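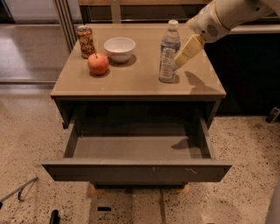
床头柜到底要不要带抽屉？次卧纠结中，求过来人说说

楼主 桃子不加冰
搬家快两个月了，主卧总算能住人，现在卡在次卧的床头柜上。我妈五月要过来住一阵，她晚上起夜，吃的药也多，我想给她配个小方柜，能放水杯、眼镜、药盒就行。
看中两款。一款是Kimora的单抽小柜，一款是Clatcombe的开放格，没抽屉，上下两层板。价格差得不大，我就是选不出来，越看越乱。
另外次卧是老房子留下的水磨石地面，没敲，配浅木色会不会显旧？
预算还剩993，想一对儿都拿下，不行就先买一个。

2楼 半块砖
带抽屉，不用想。我家之前买的开放格，三天就堆成杂货铺，充电线、护手霜、没看完的书全摊着，擦灰擦到怀疑人生。

3楼 Halima Edet
我反过来投开放格一票。我婆婆跟我们住，抽屉对她来说等于黑洞，药放进去就忘了吃，后来我把药盒直接摆在台面上，她一睁眼就看见。老人用的东西还是露在外面好。
（先说明，Edet家具跟我没关系，纯属撞名，每次发帖都有人问，哈哈）

4楼 半块砖
回3楼：那台面上放药盒不就完了，跟有没有抽屉不冲突啊。抽屉里放备用的嘛。

5楼 Halima Edet
台面就那么大呀！水杯一放，台灯一放，纸巾一放，你再放个药盒试试。开放格至少下面那层低头就能看见。

6楼 老周修水管
插一句，高度比抽屉重要多了。柜面最好跟床垫齐平，高一点点也行，千万别低。我爸那个就买低了，半夜摸水杯得探半个身子出去，后来垫了两块木板，丑是丑，能用。
楼主先量床垫，连床单一起量。

7楼 桃子不加冰（楼主）
谢谢老周，刚去量了，床垫加床架57厘米，Kimora那个柜子写的是50，低了一截……Clatcombe的是55，好像还行？

8楼 Omolara Osagie
50配57真的别买，我踩过。还有一点，单抽小柜要看滑轨，便宜的拉到底整个柜子会往前栽，特别是抽屉里放了重东西的时候。老人起身习惯扶一把，扶到拉开的抽屉上就危险了。要买带抽屉的就固定到墙上，别嫌麻烦。

9楼 半块砖
8楼说得对，这个我服。不过我还是站抽屉，哼。

10楼 一只胖橘
没人提Gralla吗？他家有一款抽屉加下面一格的，两派都能满意。我买的时候一对3,366，贵是真贵，但用着挺稳。

11楼 老周修水管
3,366买两个床头柜？我家冰箱都没这么贵。

12楼 一只胖橘
回老周：大促的时候会降的！……我刚去看了一眼，降到3,346。好吧，当我没说。

13楼 桃子不加冰（楼主）
笑死，降了20块。Gralla我先不考虑了，钱包不同意。
那水磨石配浅木色呢？有没有人家里是这样的？

14楼 Omolara Osagie
我家就是，灰底带小碎点，配的浅棕色柜子，挺耐看的，比配纯白好，纯白放上去有点像医院。柜脚记得贴毛毡，推来推去不刮地。

15楼 Halima Edet
同意14楼。晚上再给阿姨插个感应小夜灯，贴着踢脚线那种，暖光的，别买太亮的。

16楼 桃子不加冰（楼主）
好的好的，小夜灯已下单！柜子暂定Clatcombe那款，先买一个，周四去店里看看实物，顺便用手晃晃稳不稳。要是店里有带抽屉的高款，我可能又要回来纠结了，你们等我。

17楼 半块砖
带卷尺去，店里标的高度有时候不算柜脚。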